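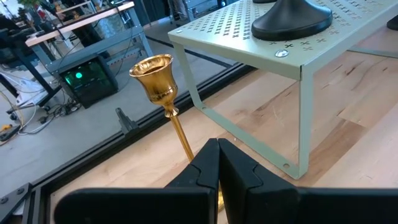 Table and shelf check, Drallcombe — 29/09/2025

Home | Checklists | Rooms | Contact

1. Gold candlestick. OK. I ran a finger round the rim and found no sharp bits. Keep candles unlit indoors, please!

2. Green metal riser. OK, but watch it. I pressed on the top (the bit with the little star and cross holes) and it didn't rock. Screw in the front lip nipped up a touch.

3. Wooden tabletop. Faint scratches, no splinters that I could feel — I'd love to oil it in March.

4. Black things on the riser. Fine where they are, just don't pile any more up there.

Next check: item 2 first.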